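Hesum Classroom Reading Kit
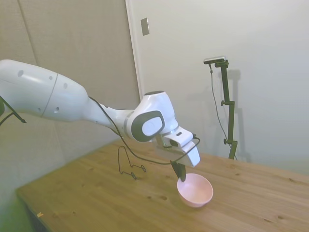
White robotic arm and pink bowl on a light wooden table.

The Hesum kit is made for teachers of the first school years. It holds 80 short reading books in four levels, 24 word cards for each level and one teacher guide. The kit is enough for a class of 15 children, and bigger classes can add the Grostero extension box.

Every book takes nearly 15 minutes to read aloud. The texts are written by Seren Beddoe, who was teaching reading for many years before she joined us at Hada. The levels are marked by color on the spine – yellow is the easiest, then green, blue and red.

In the guide you find lesson plans, record sheets which you may copy freely, and letters for the parents. The sheets are in black and white, so they print well on the school copier.

New in this edition: stronger covers, larger letters in level one, and a corrected list of words for level three.

Delivery
Orders are sent from our store in Pugh. Schools which order before the end of April receive the kit before the summer break. For orders of more than 200 books please write first to Lefteris Athanasiadis in the school sales office.

Single books can be replaced – give the level and the number from the back cover.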